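I spent most of February on one question: does it help to randomize the background in simulation when the thing that keeps failing is the grasp? The short answer from my runs is no, or not much. The longer answer took 240 episodes.

The task is tidy-up from a couch. A Franka arm has to pick toys off the seat cushions, one at a time, from a spoken-style instruction such as "get the tram." The policy is the one Qianru Song trained on the Mamwood set, and I changed nothing in it. I only changed what the simulator gave it.

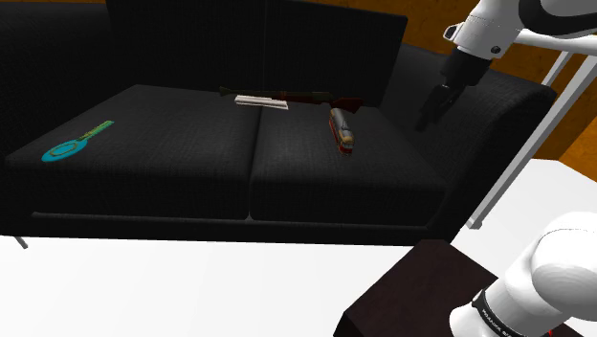

My first setup kept the couch fixed and swapped wall textures, lighting and side furniture between episodes. Success barely moved. When I went through the failures by hand, most of them came down to height. A flat item is hard for two fingers coming straight down, and the racket lies flush with the fabric, so there is very little to close on. The tram stands up from the cushion and gives the fingers sides to grab. Dark upholstery was my other suspect, but bright toys failed as often as dull ones when they were thin.

So I dropped the texture work and randomized two other things: cushion stiffness, and how far the fingers are allowed to press into the seat before the controller backs off. Amado Fajardo had suggested the second one in January and I didn't listen. With 5 mm of allowed press, flat objects went from 4 successes in 40 tries to 19 in 40. Tall objects stayed where they were.

The long toys are a separate problem. The policy tends to aim for one end, and when it does get a grip there the other end drags. I don't have a fix for that yet.

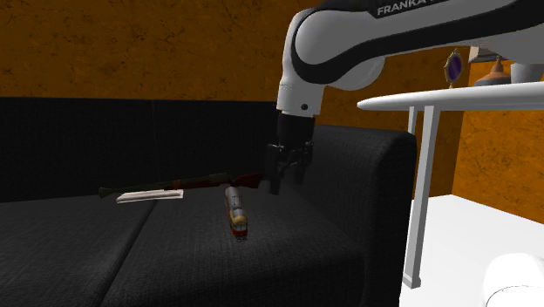
## What's next

Genalyn Mangubat is porting the press limit to Flendutero so we can try it on the real arm. I expect the number to drop, as real foam doesn't behave like ours. I also want to rerun the texture test with the new limit on, in case the grasp failures were hiding an effect. Configs go up once I've cleaned out the hard-coded paths.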